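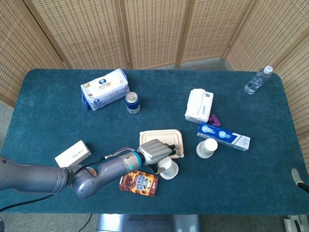 Blue-topped table, cane screens on three sides.

April, still raining

I have decided to buy a folding screen. This is the result of four months of thinking about the front room and two minutes of thinking about money, in that order.

The trouble with the front room is that it is also the hallway, the dining room, the place where the ironing lives, and (since the roof business in January) the bedroom. Anyone standing at the front door can see straight through to my pillow. The man delivering the gas bill has seen my pillow. He was very decent about it and looked at the radiator.

A wall would cost 2895. I know this because I had a quote from Suseck, who came with a laser thing and a clipboard and wrote down numbers for most of an hour. The quote arrived in a nice envelope and included a line that said "making good," priced separately, which made me wonder what I'd be getting if I left it off. I put the envelope behind the bread bin, where it has been joined by the other envelopes.

So, a screen. I went down to Lerkilmont this morning because they have furniture on the upper floor and a cafe on the lower one, and I felt I could manage one if promised the other. The bus was late and smelled of wet dog, though there was no dog on it. I had written my measurements on the back of a receipt and left the receipt on the kitchen counter. I remembered the width of the gap as 52 inches, then as 52 inches plus the skirting board, then as wide as my arms if I didn't lean. I spent some time in the aisle with my arms out. A woman with a lamp went around me.

Screens, I now know, come in two sorts. There is the paper sort, which is cheap and lasts until you own a cat or have an elbow. And there is the cane sort, which is what my grandmother had in her sewing room, and which I have wanted, without admitting it, since I was seven. Hers had a hole at knee height where somebody had put a foot through. The family position was that it had always been there. I used to lie on the floor and look at her slippers through it.

The cane one I liked is called the Tamiru. I don't know why furniture has to have a name. It had a price tag tied on with string, which is how they tell you it's going to be bad, and it was 508. For that you get three panels and the hinges. Delivery is extra. I asked if the hinges bent both ways and the assistant bent them both ways for me, then back, then both ways again, with real pride. I said I would think about it and went downstairs and had the soup.

The soup was leek. I had bread with it and then the other bread.

While I was eating I worked out that I could have the Tamiru if I gave up the following: the new boots, the dentist (not the whole dentist, just the optional part), and going to the coast in the summer. I don't much like the coast in the summer. On the other hand I do like complaining about it when I get back, and you can't do that if you haven't gone.

Then I remembered the Imon catalog, which comes through the door every spring and which I keep for lighting the stove. They had one last year, cane, three panels, with a picture of a woman in a linen shirt reading behind it as if she had no laundry anywhere in the world. I'm sure it was cheaper. I came home and looked, and of course I had burned everything from garden furniture onward. What's left is hoses.

Went up and measured the gap again. It's 61. I have no idea where 52 came from. Possibly it's the old curtains.

This changes things, as three panels will now either stand flat and leave a slot at the side exactly the width of a pillow, or I need four panels, and nobody on that upper floor said anything about four. I could move the bed. I did try to move the bed. It went six inches and met the ironing.

For tonight I have hung a sheet over the clothes rack and pulled it across. It's the good sheet, the striped one, and with the lamp behind it the effect isn't bad, a bit like camping in a hospital. I've pegged it at the top and it only slides when I shut the kitchen door, so I've stopped shutting the kitchen door, so the whole room smells of onions.

Must ring Lerkilmont in the morning about a fourth panel. Also find out if a person can buy one panel by itself, and what they do with the other two.

Rain coming in by the back window again. Saucepan under it. Bed, 10:40.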